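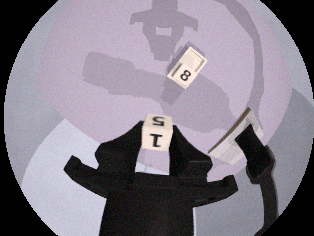

Tenants at the Grellent building had asked for years that rent notices be written in words they could follow, and the new housing agreement answers that request, one resident said in a comment submitted to Zirnport Housing Association. The same resident asked that the association keep its promise to hold evening meetings, as many households work during the day.

VENEDPORT – Zirnport Housing Association has adopted a new tenancy agreement for all 148 apartments under its management in Venedport. The agreement replaces the one used in the Grellent and Kowalchuk buildings and will apply to every new lease signed from February onward. Current tenants may move to the new agreement at any time and will pay no fee for doing so. Tenants who prefer to keep their present lease may remain on it until it expires.

The former agreement had been amended on several occasions, and rules on repairs, deposits and shared areas were spread across separate attachments. These have been brought together in a single document. A short summary in everyday language appears at the start of each section. Where the summary and the full text differ, the reading more favorable to the tenant will apply.

Repairs

Under the new terms, the association will acknowledge each repair request by the end of the next business day. Loss of heat, loss of running water and faults that affect the safety of a household are classed as urgent and will be attended to within six hours, including at night. Other repairs will be scheduled with the tenant, who will be offered a choice of morning or afternoon visits.

Tenants may report a fault by telephone, in writing or in person at the association's office in the Kowalchuk building. Each report will receive a reference number. If a repair cannot be completed on the first visit, the tenant will be told in writing which parts or trades are needed and when work will resume.

Deposits and rent notices

Security deposits on new leases will be limited to one month's rent. The association will carry out a joint inspection with the tenant at the start and at the end of each tenancy, and both parties will sign the resulting record. Any deduction must refer to a specific entry in that record. Ordinary wear to floors, paint and fixtures will not be charged.

Notices of a change in rent will be sent six months before the change takes effect. Each notice will state the current rent, the new rent and the share of the increase that relates to heating, maintenance and insurance. Rent will not be changed more than once in any year.

"A lease is a document that people live with every day, and they should be able to read it without assistance," the association said in a statement. "We received detailed and at times critical comments on the earlier draft. Many of them concerned rent notices and the handling of deposits, and those two sections were rewritten as a result."

Shared areas

The agreement sets out common rules for laundry rooms, bicycle storage and courtyards in both buildings. Laundry rooms will stay open until 10 p.m. The courtyard at Grellent, previously closed during the winter, will remain accessible all year, with snow cleared from the main path only. Storage of personal items in stairwells continues to be prohibited under fire rules.

Tenants at Kowalchuk had requested additional bicycle spaces. The association has not included a commitment on this point in the agreement and will consider it with next year's maintenance budget.

Information meetings

The association will hold four information meetings for current tenants, two in each building. All will begin at 6:30 p.m. Staff will be available afterward to answer questions about individual leases in private. Meeting notices will be posted in the entrance halls and delivered to each apartment. Tenants who are unable to attend may request an appointment at the office or a telephone call.

Printed copies of the agreement are available free of charge at the office. A large-print edition can be ordered and will be delivered to the tenant's door.

About Zirnport Housing Association

Zirnport Housing Association is a nonprofit landlord that owns and manages rental apartments in Venedport. Its properties consist of the Grellent and Kowalchuk buildings. Rental income is used for the operation, upkeep and improvement of the homes.

Media inquiries

Zirnport Housing Association, Communications Office, Kowalchuk Building, Venedport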